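House rules for robotic suturing practice on tissue: what should be on the list?
Posted by Ridita, 19 January 2021

We've set up a suturing bench at our training unit and I've been asked to write the rules for it. I love this job! So far I have one page covering needle counts, cleaning and who may start the arms. What do other units insist on for the stitching itself? I want something a trainee can read in two minutes.
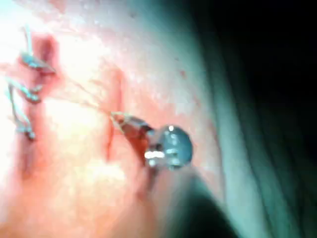
I'm also unsure how strict to be about thread handling. Our Drilent course notes only say "avoid damage", and I'd like to give people something firmer.

Nuria Mekonnen
Great project! Our rule on thread is to grip the part you're going to trim off and leave the rest alone, as jaws can crush a strand without you feeling a thing. For needles, hold them a bit past halfway back from the point and never let go with one instrument until the other has a proper grip. Both tips stay in view the whole time. If you lose sight of one, stop, move the camera, then carry on.
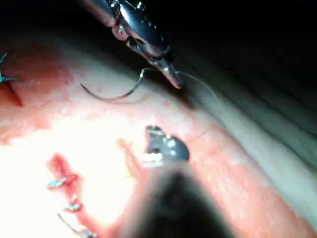
We also log every session: name, start time, needles out, needles back. Trainees do 30 logged stitches before they try a full closure, and I sign the sheet myself (I enjoy seeing the knots get neater).

ellwood46
Just go slowly and tidy up after.

Barbara Wasilewska
Agree with Nuria, and I'd add spacing. Pick a gap, write it down and have people check it with a ruler afterwards. Cut the tails to one agreed length too. We rewrote ours in August and marking is so much quicker now!
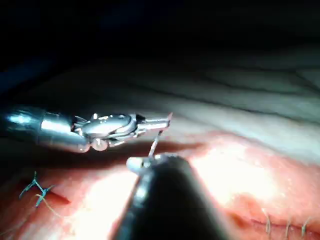

Needle between two instruments, with earlier stitches on either side.

Do put the emergency stop drill on the same page, near the top. Happy to swap sheets if you post yours, Ridita.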